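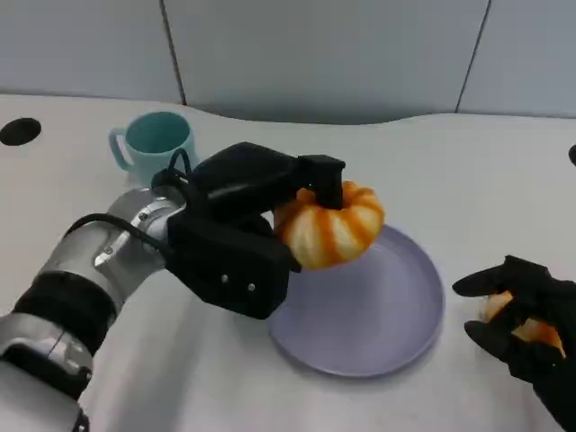
*Fig. 1. The orange station at Drallora: gripper on the left, black hand on the right, plate waiting.*

**Site Visit Report: Drallora open day**
14 December 2018

So for my automation project I had to go see a real setup and write up what I learned. I picked the open day at Drallora, partly because it fit my topic (handling soft food) and partly because it's 17 miles from my apartment and the bus goes right there. I signed up back in November and got visitor number 194, which I wore on a sticker all day and then found on my coat a week later.

**Getting there and the talk**

The first part was a talk in the lobby about the company's older work, mostly box stacking. I took a lot of notes and used almost none of them. The one thing I did keep is that they log every grasp attempt, good or bad, and the log for the fruit work was at 2863 entries when they showed us the slide. I thought that was a huge number until one of the engineers called it "a decent start."

After that they split us into groups of 4 and we rotated through the stations. Mine went Urnora first (a sorting line, very loud), then the peeling table, then Zein, their scheduling software. I'll do the peeling table here and put the other two in the appendix.

**The peeling table**

I have to say this was my favorite by a mile! An orange is a mean thing to hand to a robot. It's round, it's soft, and once some of the peel is off you've got slick parts and fuzzy white pith parts on the same piece of fruit. In my proposal I wrote that grip force would be the main problem, and I asked about that right away. The answer I got was that force matters, sure, but where you touch the fruit matters just as much, and that changes as the peel comes away. I wrote that down and underlined it twice. 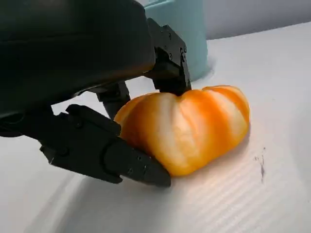
Contact points ended up being what I asked about the most. If you push in one spot on a round thing, it wants to roll, so you need something else pushing back or holding it down from the top. With a peeled fruit there's also the segments to think about, and a fingertip landing on the line between two of them could pull them apart. I tried this at home with a bag of mandarins and two chopsticks and made a real mess, so I have some sympathy now.

**What I'm changing in my project**

- My test object was going to be a tennis ball. I'm switching to mandarins, peeled and unpeeled.
- I'm adding contact position to my data sheet next to force.
- I'd like to try the Kaltau finger pads from the lab closet, if I can find the second set.

I also want to redo my section 3 diagram, which shows two fingers meeting at the exact middle of a perfect circle. My mandarins are wider than they are tall and kind of lopsided, so the diagram needs a flatter shape and a couple of different finger positions. I'll have the new version in with the appendix.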